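Two-arm cell: gripper cables drag on the table during tube fitting
Stetcombe Automation Help, Cell Setup and Maintenance

Widell
Our department operates a two-arm cell that joins a flexible blue tube to a small fitting above two tables pushed end to end. The cables at the right gripper hang low over the near table.
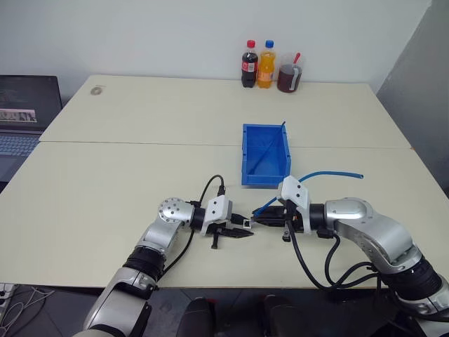 Kindly advise whether the cables should be shortened or rerouted. The cell was last serviced on Sat 21 March, and the fault log has recorded 3 wrist cable warnings.

Niloufar Mahmoudi
Rerouting is recommended. Stop the cell, lock out power, and move each wrist joint by hand through its full range before fastening anything. 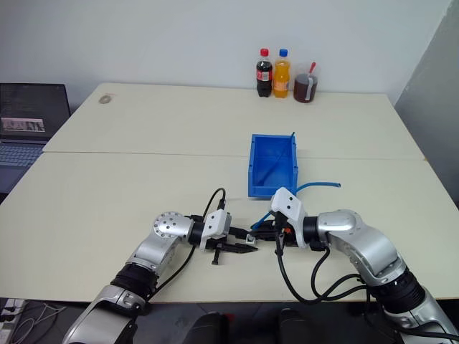 Slack should be taken up at the forearm, with a free loop left at the wrist. Your left arm is closer to the correct arrangement, as its cable arches upward from the gripper housing. Please inspect the connectors for wear as well.

Fagundes
We replaced ours after 2000 hours. Use wide straps.

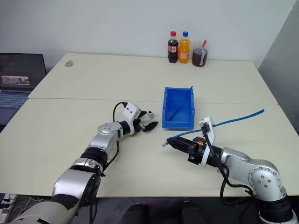
Do not use narrow ties, which cut into the jacket. Run the arms at low speed for 5 cycles afterward and check the straps again in April.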